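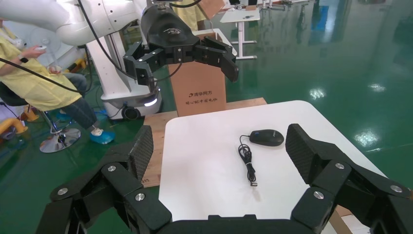

Packing a computer mouse and its cable

Residents of Lutow House who are storing or returning computer equipment are asked to prepare it as follows.

Clear a table and lay the mouse on it. Gather the cable into loose loops the length of a hand. It should not be wound around the body of the mouse, as this strains the wire where it enters the casing.

Power cords

Fold the cord back and forth in long, even loops and fasten it once, near the middle, with a twist tie. Leave the plug at one end of the bundle.
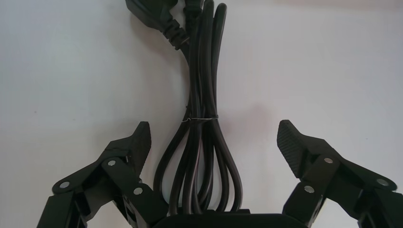 The tie should be firm enough to hold the strands together without pinching them. Rubber bands perish in storage and should be avoided. Where there are several cords, write the name of the device on a paper label and attach it to the tie.

Boxes

Cardboard boxes may be used again if the base is sound. Stand the box upright with its top flaps open and place the heaviest items in first. Cords go in last.
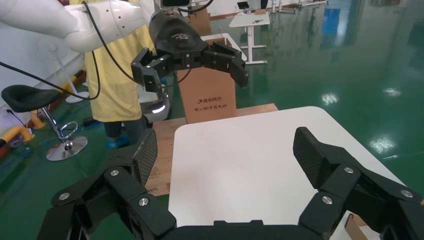
Upright box with the top flaps open, beside the packing table.

Boxes for the November collection should be left with Humaira Ghauri, Room 4, before noon.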